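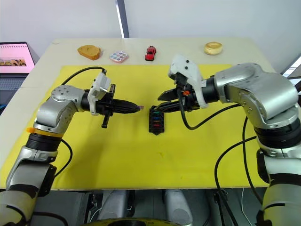

*The Jindano bench pair on its yellow mat. Left arm with a small pink-purple piece at the fingertips, right arm holding the block.*

# Jindano Bench Pair

**Two-arm conversion kit for a home or club workshop**
Kit price: $2,841. Arms not included.

The Jindano started as a shelf of leftover parts at the Randville shared workshop and grew into the setup we use more than anything else in the building. It takes two small six-joint arms you already own (or have been eyeing secondhand) and turns them into a pair that can work on the same thing at the same time. One arm holds, the other arm fits. Then you swap them over and find out which of your assumptions only worked on one side!

You get the base hardware, the grippers, the camera mounts, the wiring and the control software. You supply the arms, a solid table and a laptop. If you can crimp a connector and read a wiring diagram, you can build this.

## What's in the box

- Base plates and shoulder brackets for two arms
- Two parallel grippers with tapered black fingers
- Textured grip pads, plus a spare set
- Two white plastic wrist mounts with screws
- Head camera bracket (camera sold separately, see below)
- Two wrist cameras and their cables
- Power distribution board and a wired stop button
- Cable clips, more than you think you want
- Yellow bench mat
- Software on a memory stick, with the full source

The brackets are cut for us by Jafarzadeh Sheet & Bracket, who also drill them, so nothing in the base needs a drill press. The one tool people usually have to borrow is a small torque screwdriver for the finger screws. Please do borrow one. Those screws are tiny and the threads they go into are plastic.

## Why two arms

We spent a long winter trying to push little parts into bigger parts with a single arm and a vise. It sort of worked. The vise holds beautifully, but it holds at one angle, and every time the part needed to be turned someone had to reach in and turn it. Add the second arm and the vise can tilt, lift, come closer, back off, and let you see the side you were about to jam.

The price for all that freedom is that neither end is stiff. When one arm pushes, the other gives a little. You learn to push gently, brace the elbows where you can, and choose a pose where the load runs down the arm instead of across it. The manual has a chapter on this and it's the one we rewrote the most.

## The fuse block job

Every kit should come with something fun to try, and ours is automotive blade fuses. They're cheap, they come in bright colors, you can buy them at any parts counter, and they are just fiddly enough to keep you honest. The job is easy to explain to a visitor: pick a loose fuse up off the mat, line it up with an open socket, press it home.

It packs in a lot of the hard stuff. The translucent fuses look different to the camera every time the light moves. The clear ones are the worst, of course. A fuse lying flat has to be picked up and stood on end before it's any use. And both blades have to find their slots together, or the fuse rides up at an angle and you start over.

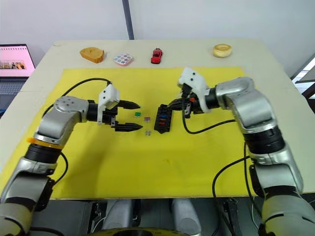

We like to begin with a few loose parts in the space between the arms and let each one be a separate run. Keep them spread out. If two are touching, a finger that comes down for one will shove the other, and now your saved position is wrong for the rest of the session. A fingertip's width between parts is enough.

You can hold the block up in one gripper while the other arm does the fitting, or set it down and work from above. Holding it in the air shows off more and fails more. Setting it down is where we'd start. The manual goes through both, and the software treats them as two separate jobs with separate speed limits, so a setting from one won't sneak into the other.

We also leave a handful of odds and ends along the far side of the table during vision work. A toy car, a piece of toast, whatever is lying about. A detector that has only ever seen a bare mat will get very excited about a red car, and you want to learn that early.

## Cameras

There are three views: one from the head bracket, looking down across the whole table, and one from each wrist. Use the head view for finding things and the wrist views for finishing. From the head, a fuse is a few bright pixels and a guess. From the wrist, you can see the prongs.

The wrist mounts have gone through a lot of versions. The two sides aren't the same shape, so check which one you're holding before you reach for the screws. Leave a generous loop of cable behind each mount. Our early builds had neat, tight cable runs and we pulled a connector out the first time an arm rolled its wrist all the way over. Loops look messy. They last.

For the head camera, we've had good results with a plain fixed-focus webcam. Autofocus is a pain here. It hunts whenever an arm crosses the view, and you lose the picture at the moment you need it.
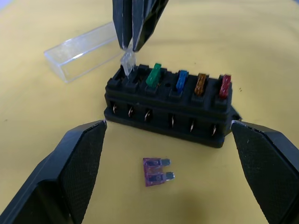 Lighting matters more than the camera does. Pick soft light from more than one side if you can manage it. Window light is lovely in the morning and a nuisance by four in the afternoon, when the metal parts start throwing highlights into the wrist views. A cheap roller blind fixed that for us better than any change to the software.

The yellow mat helps too. We tried gray, black and a green cutting mat before settling on it. Black plastic stands out against it, so do most fuse colors, and the shadows stay soft enough to ignore. Yellow fuses are the obvious problem. We took them out of the set.

## Specifications

| Item | Detail |
|---|---|
| Arms supported | Two, six joints each, wrist load of 1 kg or more |
| Table needed | Flat, heavy, fixed to the floor or wall if possible |
| Gripper opening | 100 mm |
| Grip pad | Textured, replaceable, glued |
| Cameras | Two at the wrists (included), one at the head (not included) |
| Stop | Wired button, cuts power to both arms |
| Control | Laptop over USB |
| Build time | 40 hours for a first build |
| Software license | Open source |

The build time comes from our own group and from the club over in Enmont, who put theirs together across a run of evenings in October. They'd never wired a stop circuit before and they took it slowly, which we were very glad to hear. Faster builders tend to spend the saved time looking for a swapped cable.

## Building it

Start with the table. Bolt the base plates down, put your weight on the front edge and try to rock it. If anything moves, fix that before you mount an arm. A wobbly table will show up later as a vision bug, and you'll hunt for it in entirely the wrong place.

Mount the arms one at a time and run each one alone for a while with the other parked. Test the stop button with each arm moving slowly. Then test it with both. Only after that should you let them share the middle of the mat.

The software keeps a no-go margin of 10 mm between the two grippers until you switch it off for a particular step. You will have to switch it off, because fitting one part into another means getting the fingertips very close together. Switch it off for that step only. The default speed drops while the margin is off, and we'd leave that alone for your first few weeks.

Calibrate wrist cameras last. Every time you take a gripper off you'll need to redo them, and you will take the grippers off a lot in the beginning.

## Things to know before you order

The pads wear. The fine dots on the gripping face go smooth with use, and small slick parts start to twist when you pinch them. Swap the pads when that happens. They're a stick-on job and you get a spare set.

This is a slow machine. We run it slow on purpose, and if you want to fit fuses quickly your own hand will beat it every time. It's for learning, trying ideas out, and recording runs you can study later.

It does not come with guards. Lay tape on the floor at the reach of each arm, keep the stop button where a second person can get to it, and don't leave the pair running while you're out of the room.

Left-handed builders have asked for a mirrored button bracket. The file is on the memory stick now, in the folder marked *extras*.

## Ordering and spares

Kits are packed at Randville in small batches. When a batch is gone we take names for the next one and write to you when the brackets arrive. Spare pads, wrist mounts and cables are always on the shelf and can be bought singly. Mount files are free to download, so if you have a printer, make your own and change whatever you like. We'd love to see what you come up with.

Builders near Randville are welcome to come and run ours before buying. Bring a part you'd like to try, as long as it fits in the gripper and you won't mind if it gets dropped.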